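Vesulham Laundry Words
README, version 8

A word list of what Australians and Canadians call things that come out of the wash, with 3,559 entries sent in by people who felt strongly enough to fill out a form. Released 17/10/2018. Compiled by Haris Stoyanova. Spelling checked by Sumathi Menon, who would like it known that she lost the argument over "doona".

What's in it

One tab-separated file, entries.tsv. Columns are headword, region, gloss, source and grumble. The last holds whatever the contributor wrote in the box marked "Anything else?", which was meant for pronunciation notes and filled up with remarks about in-laws.

Of the entries, 900 have a usage sentence. A further 142 are marked DISPUTED, meaning two or more contributors from the same town refused to share a definition. Most of these concern the difference between a face washer and a flannel. We have kept both sides and taken neither.

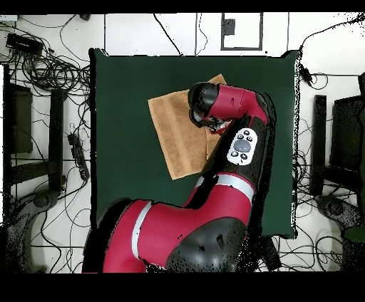 Regional codes follow the contributor's own idea of where they live. "Up the coast" has been left as is. Canadian entries are coded by province, apart from one batch from Drekell that arrived coded by hockey team and was converted by hand over most of February.

Known problems

"Manchester" appears as bed linen, as a department and as a city. The third is an error and will go in the next version.

"Chesterfield" is not laundry. It got in through a heated note on slipcovers and has been there so long that removing it breaks the sort order.

Glosses from the Anunley survey use "colour" for any load that isn't whites, including greys. Don't train a classifier on this. Someone did.

Licence

Free to use, copy and quarrel with, provided you credit the list. Corrections go through the form, one word per submission. Submissions about ironing will be filed under Amin, the name of the folder we don't open.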